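Larceny by bailee

Larceny by bailee is a property offense in which a person who lawfully holds goods for somebody else turns those goods to his or her own use, or refuses to give them back, with the intent to keep them from the owner. The person who hands the goods over is called the bailor, and the person who receives them is the bailee. Common examples of bailees are a dry cleaner, a repair shop, a warehouse, a parking garage and a friend who has borrowed a bicycle.

Background

Under the old common law, larceny required a "trespassory taking". The thief had to take the goods out of the possession of another person without consent. A bailee already had possession, and had received it with consent, so a bailee who later sold the goods could not be convicted of larceny. The owner could only bring a civil suit.

The courts made a first exception in the Carrier's Case of 1473. A carrier had been hired to bring bales to Southampton, and instead he opened them and took the contents. The judges held that he possessed the bales but not what was inside them, so that by opening them he committed a new taking. This rule became known as "breaking bulk". It led to strange results, as a carrier who stole a whole bale was in a better position than one who stole only a part of it. Legislatures later closed the gap by statute. In many American states the conduct is now covered by a general theft law, together with embezzlement and false pretenses.

Elements

The details differ from state to state, but the prosecution must usually prove that there was a bailment, that the accused converted the property, and that the accused did so with fraudulent intent.

A bailment exists when personal property is delivered for a particular purpose and must afterwards be returned or dealt with as the owner directs. It does not have to be in writing, and no payment is needed. A sale is not a bailment, even if the buyer never pays, and neither is a loan of money where the borrower may return different bills from the ones received.

Conversion means a serious interference with the rights of the owner, such as selling the goods, pawning them or hiding them. A short delay in returning them is normally not enough. Intent is often the hardest element to prove. It may be shown by false statements about where the goods are, or by a refusal to answer the owner. Some statutes allow the jury to infer intent if the goods are not returned within a fixed period after a written demand.

Identification of the goods

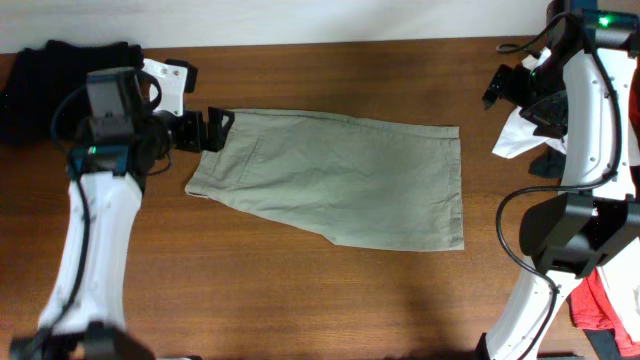

Ordinary goods of small value cause particular difficulty, and clothing left for cleaning or alteration is the typical case. The bailor must show that the item found with the accused is the same item that was delivered, and many garments of one model look alike. A pair of khaki-green shorts, folded in half lengthwise so that only the waistband, a belt loop, a pocket seam and the hemmed leg can be compared, may not be told apart from another pair of the same model. A claim ticket, a repair mark or a name label is therefore stronger evidence than a general description of color and cut.

Defenses

An honest belief that one has a right to the goods is a defense, even when the belief is mistaken. A repair shop may in many states keep an item until its bill is paid, under what is called a possessory lien. Accidental loss and ordinary carelessness do not amount to the crime, although they may lead to civil liability. Returning the goods after a completed conversion is generally no defense, but a court may take it into account at sentencing.

See also: Bailment; Conversion (law); Embezzlement; Possessory lien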